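fio sobre dobrar camiseta, porque prometi e porque passei a tarde de hoje, 2 de junho de 2018, fazendo isso

começando pela mais chata de todas, a cinza mescla de malha, que eu sempre deixo pro fim da pilha e hoje resolvi encarar primeiro
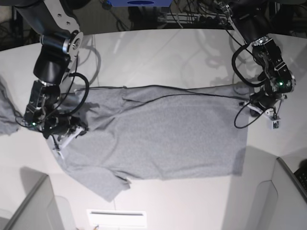 gente, eu dobrei camiseta errado a vida INTEIRA. dobrava no ar, segurando pelo queixo, igual minha mãe fazia, e aí enfiava na gaveta de qualquer jeito e reclamava que saía tudo amassado

primeira coisa: mesa. não é cama. na cama o colchão afunda, a malha vai junto e a barra nunca fica reta. eu tenho uma mesa da Brikance que comprei pra jantar e onde ninguém janta, virou a mesa da roupa e estou em paz com isso

segunda: abre a peça inteira antes de pensar em dobra. puxa pelos ombros, depois pela barra, e passa a mão do meio pra fora. se a manga ficou embolada embaixo, arruma AGORA, que depois ela vira um caroço no meio do pacotinho e você vai sentir toda vez que pegar

(a manga é sempre a manga. eu aliso uma, a outra enruga. é pessoal)

aí é: um lado pro meio com a manga dobrada pra trás, outro lado pro meio, vira um retângulo comprido. dobra a barra até quase a gola, deixa dois dedos sobrando, e dobra de novo em três. se ficar em pé sozinha na mesa, deu certo. se cair, abre e faz de novo, sem drama

a minha caiu bastante no começo tá

me perguntaram da largura: eu faço pela gaveta. medi a minha, é uma cômoda Clullora daquelas de gaveta rasa, e dobro tudo pra caber em pé com uma folguinha em cima. antes eu empilhava e usava sempre as mesmas três camisetas do topo. as de baixo eu tinha esquecido que existiam!! achei uma ainda com etiqueta, de dezembro

contei a gaveta já que estava ali: 17 camisetas. dessas, 2 vão embora, uma furada no sovaco e outra que encolheu e hoje serviria num gato grande

sobre a malha mescla, que é o assunto que me trouxe aqui: ela engana. parece lisa de longe, mas marca ruga na diagonal se você puxa mais de um lado que do outro. o truque é puxar pouquinho e dos dois lados junto, e soltar. esticar demais deforma a gola, perdi uma preta assim e ainda sinto falta dela

e não, eu não passo camiseta. se tirar do varal ainda meio fria da sombra, sacudir bem e dobrar na hora, fica ótimo. se largou na cadeira três dias aí já é outro fio

alguém falou daquela tabuinha de dobrar da Denov. eu tive! fica tudo idêntico, parece loja, mas é um trambolho pra guardar e no fim eu gastava mais tempo encaixando a camiseta nela do que dobrando na mão. passei pra frente. pra quem tem criança pequena querendo ajudar acho que vale, eles adoram

regata e manga comprida muda um pouco: na regata não tem manga pra esconder, então é só três partes e pronto. na comprida a manga desce reta por cima do corpo antes de fechar o outro lado, senão fica um lado gordo

moletom com capuz eu não sei. se você sabe, me conta, o meu está há um mês em cima da poltrona

ah e custo da brincadeira: 592 reais a cômoda, na promoção da Ayala. tinha uma menor de 388 mas a gaveta era estreita demais pra duas fileiras

amanhã faço o de lençol de elástico, que vai ser um vexame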